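Search this site
Search
Enter keywords

How to Pack, Wash and Store a Canvas Tote for Fruit

Posted October 6, 2018

A cotton canvas tote is a good way to carry fruit home from the market, but fruit bruises easily in a soft bag.

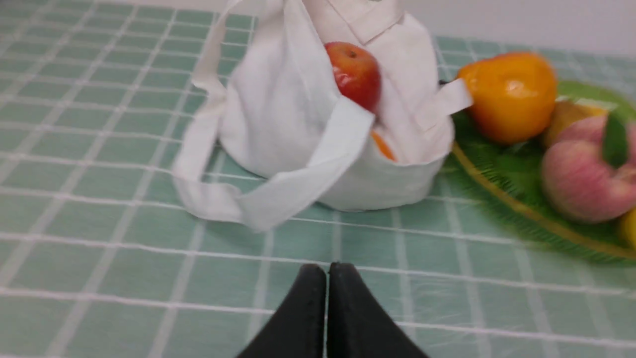 Most bruising comes from two things: too much weight in one bag, and hard fruit sitting on top of soft fruit. Both are easy to fix at the stand before you pay.

What you need

One canvas tote with flat handles
A clean dish towel
Two or three small cloth or paper bags for berries and grapes
A tray or wide bowl at home

I use a plain tote from Samside that I bought in August. The Farquharson one I had before it was heavier cloth and took two days to dry after a wash. Either weight will do for fruit. Skip anything with a plastic lining, which holds moisture against the skins.

Packing the bag

1. Fold the dish towel in half and lay it flat in the bottom of the tote. This is where the fruit hits when you set the bag down on a counter or a car floor.

2. Put in the heavy, hard fruit first. Apples, oranges and lemons go here. Set them in one at a time and fill the corners, so they don't roll into each other when you walk.

3. Add firm pears and unripe avocados next. Turn pears so the stems point to the side. A pear stem will poke a hole in whatever is next to it.

4. Put peaches, plums and ripe tomatoes on top in a single layer. If you have more than one layer of soft fruit, start a second bag.

5. Berries and grapes go in last, in their own small bags. Don't tie these tightly.

6. Stop when the fruit is a few inches below the rim. The handles should come together over the top without pulling on the sides.

A tote this size holds 17 medium apples before the seams start to strain. I carry fewer than that if I am walking.

Unpacking

Unpack as soon as you get home. Stand the bag on the table, open the mouth wide with both hands, and lift the fruit out from the top. Don't tip the bag over and let it roll out.

Lay everything on a tray with space between the pieces. Look for soft spots and broken skin, and put those pieces where they will be eaten first. Apples go in the refrigerator if you want them to last. Keep them away from other fruit, as they make it ripen faster. Oranges can stay out on the counter for a week.

Wash fruit when you are ready to eat it. If you wash it all at once and put it away damp, it will mold.

Washing the tote

Shake the bag out over the sink and turn it inside out. Brush the crumbs and leaf bits from the bottom seam. For juice stains, rub in a little dish soap with cold water and leave it for 20 minutes.

Machine wash cold with other light colors. The first time I washed mine I used hot water and it came out an inch shorter. Trolent powder works well on berry stains. So does plain baking soda, mixed to a paste.

Pull the handles straight while they are wet and hang the bag by its bottom corners. Handles that dry twisted stay twisted until you iron them. If the edges of the straps have begun to fray, trim the loose threads with scissors and run a zigzag stitch along the edge.

Storing it

Wait until the seams are fully dry. Fold the handles down inside, fold the bag in thirds and keep it in a drawer or by the door. Put the folded dish towel inside so it is there for the next trip.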